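Wednesday, 12th February

Up at six. Slept badly again, the left hip mostly. It had rained until four or so and the gutter over the back door was still dripping when I made the coffee. I wrote down the weight before I ate anything, as the doctor wants it done, and then had two eggs and the end of the rye loaf.

The morning went to the seed order. I have put it off since New Year and the good tomatoes sell out. I went through the tin first to see what was left from last year. Plenty of beans, both kinds. The carrot seed is three years old and I threw it out. The onion seed I kept although I know better. There was an envelope in there with only a question mark on it in my own handwriting, and inside were flat brown seeds that could be parsnip. I will sow a pinch on wet paper towel and see.

Ordered: the Menon tomato, two packets, the early pepper I had before, leeks, chard, a short cucumber, and one packet of Zudero squash on Krishnamoorthy's word. He grew it against his garage last summer and gave me one in September that lasted until Christmas on the cellar shelf. The flesh was dry and sweet and I could cut it with an ordinary knife. I did not order potatoes. Rosario has promised me some of his.

The catalog now charges for shipping under a certain amount and I was just short of it, so I added a packet of zinnias. I don't especially like zinnias.

Beds

Went out at ten when it was light enough to see properly and dry enough to kneel. The soil in the long bed is cold and sticks to the fork. Too early to do anything with it. I pulled chickweed along the path side for half an hour and filled one bucket. The garlic is up, all of it except a gap at the far end where the squirrel was digging in November. The leaves are yellow at the tips but they were like that last year too and it came to nothing.

The cold frame lid has warped and no longer sits flat on the north corner. I put a brick on it. I need to find out whether the hinge can be moved or whether the whole lid has to be made again. There is a sheet of polycarbonate behind the shed that might do if I cut it down, but my saw leaves a ragged edge on that stuff.

Compost is slow. I turned the top third and it was wet and matted, with the December leaves in a slab. I tore up two cardboard boxes and forked them through. No heat in it at all. Last year by this time it was steaming on a cold morning, but last year I had the horse manure from Ferri's cousin and this year I did not ask in time. I'll ask in April, when he cleans out the stalls.

Lunch, calls

Soup. Called the water company about the bill, which says 535 for the reading when the meter says 65 and has said so since they replaced it. The woman was polite. She said the old meter number was still on the account and they would send a corrected bill. I wrote down her name and the time of the call on the back of the envelope. I have been told this before, in the fall, by a man.

Krishnamoorthy came by at one with the heat mat he is lending me. It is a Lolix, the long one, and it fits two trays end to end. He says it runs warm on one side, so the trays need turning every couple of days. He stayed for tea and we talked over the plant sale. He wants to raise the tomatoes to three dollars. I think two is right for something that costs us a spoonful of mix and a seed, and people buy more of them. We left it. He told me his daughter has taken the job in Duluth and will move before the summer, and that his wife is taking it harder than he is. I think he was taking it fairly hard. He forgot his hat and I will drop it off tomorrow.

Seed starting

Did the leeks and the first peppers this afternoon. The potting mix was a frozen lump in the shed on Monday so I had brought the bag into the kitchen, and by now it was fine to work with. I sieved out the sticks. Leeks went thick in one deep tray, peppers two seeds to a cell. Covered the peppers and put them on the mat, and stood the leeks on the windowsill where it is cooler.

I am short on pots. The old plastic ones have split, most of them, and I don't want to buy more. Paper cups worked well enough last spring for the tomatoes when they came out of the trays. The big ones are deep enough to bury the stem and they hold up for five or six weeks if they are not kept soaked. Three holes in the bottom with an awl. I write the variety on the side in pencil, as ink ran last time and I ended up giving away a good many plants as "red."

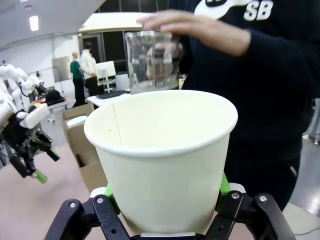
Evening

Rosario phoned after supper about Saturday. He has the truck until noon and can bring the fence posts then, if I am home to help unload. I said yes. He asked if I still had the post level and I said I did, and afterward went down to check and found it behind the paint cans. He is bringing the Drosow seed potatoes as well, and those will need to go in egg cartons in the spare room. I should clear the table in there.

Read a little. The book about the canal has gone slow in the middle, with a long chapter on the financing. Gave up on it by nine.

Checked the mat before bed. The thermometer in the tray said 65 on the left and was a little higher on the right, so he is correct about the warm side. Turned the tray. Clear sky now, and it will freeze. I put the old blanket over the cold frame and went back in for a second brick.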